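At the Groteo card shop in Sutherland, people used to sort every picture card by hand. They picked one up, looked at it, and put it in the right box. A worker could spend a whole morning doing only that.

Now the shop is getting a robot arm to do some of the picking. Before it touches a real card, it practices inside a computer. The computer draws a pretend table, a pretend card and a pretend gripper – the part of a robot that works like a hand.
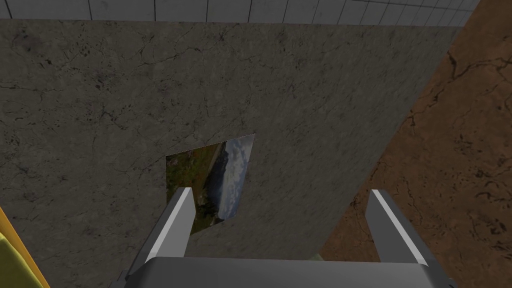

Ebony Hinds

The gripper has two fingers. They are open, and a card with clouds and green plants on it is lying on the gray stone. A card is flat, so it is hard for a robot to pick up. Try lifting one off a table without bending it and you will see why.

The robot can try 100 times in the computer and no cards get torn.

So what happens to the workers? Kristýna Ondrejka has sorted cards at Groteo for years. She will still work there, but her day will change. She is learning to start the arm, stop it, and check its boxes every 30 minutes. If a card is in the wrong box, she moves it.

Some workers like the new jobs. Others miss the old way, when they could talk while they sorted. The shop plans to turn the arm on in November.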